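Castingaufruf Pusby Frühjahrskampagne — lohnt sich die Bewerbung?

Forum > Models & Agenturen > Castings

nordlicht_82
Hallo zusammen, Pusby sucht für die Frühjahrskampagne neue Gesichter, Bewerbung läuft nur online. Mindestgröße steht keine drin, was mich gewundert hat.

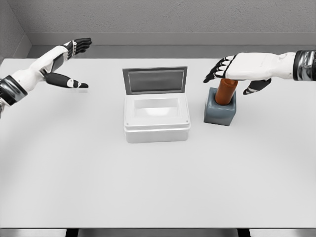
Gefordert werden zwei Polaroids, ein Ganzkörperfoto und ein kurzes Video vom Gang. Ich bin 1,71 m und habe bisher nur Katalog gemacht, zuletzt im Januar für Fellel. Hat jemand von euch schon mal für Pusby gearbeitet? Mich interessiert vor allem, wie es mit der Gage aussieht.

maschenprobe
Ich war vor zwei Jahren beim Casting. Wartezeit fast den ganzen Vormittag, dann zweimal hin und her laufen, Danke, Tschüss. Absage kam per Mail nach sieben Tagen. Freundlich waren sie aber.

Tweedjacke
Keine Mindestgröße heißt bei denen nichts. Schau dir die letzten Kampagnen an, da ist keine unter 1,75. Die schreiben das nur nicht mehr rein, weil es Ärger gab.

nordlicht_82
@Tweedjacke: Woher weißt du das mit der Größe? Auf den Fotos kann man das doch kaum sehen.

Tweedjacke
Steht auf den Sedcards. Die Agentur Ilara stellt die meisten Mädchen, und da sind die Maße öffentlich.

kleiderbuegel
Das stimmt so nicht. Im Herbst-Lookbook war mindestens eine mit 1,70 dabei, die kam auch von Ilara. Für Kosmetik und Strick nehmen sie kleinere Models, nur für die Schau nicht. Ich würde mich bewerben, kostet ja nichts.

maschenprobe
Kostet nichts außer der Fahrt. Die wird nämlich nicht erstattet. Bei mir waren das 40 Euro, und zu essen gab es auch nichts.

Tweedjacke
Strick ist ein Nebengeschäft. Wer auf die Kampagne hofft, sollte sich keine Illusionen machen. Ich bleibe dabei.

saumzugabe
Zur Gage: Eine Bekannte hat für einen Tag 1.000 Euro bekommen, davon ging die Provision noch ab. Nutzungsrechte für ein Jahr waren drin, online und Print. Lass dir das vorher schriftlich geben — bei Juška hatte ich den Fall, dass die Bilder nach Ablauf noch im Shop standen, und dann läufst du dem Geld monatelang hinterher.

nordlicht_82
Danke, das hilft mir weiter. Hast du das bei Juška noch bezahlt bekommen?

saumzugabe
Teilweise. Die Hälfte der Nachvergütung, nach drei Mahnungen.

kleiderbuegel
Noch ein Tipp zu den Polaroids: ungeschminkt, Haare zurück, schlichtes Oberteil, Tageslicht. Beim Video reicht das Handy, quer halten.

nordlicht_82
Hab die Unterlagen gerade abgeschickt. Die Eingangsbestätigung ist schon da, Rückmeldung nur bei Interesse. Ich schreibe hier rein, falls etwas kommt.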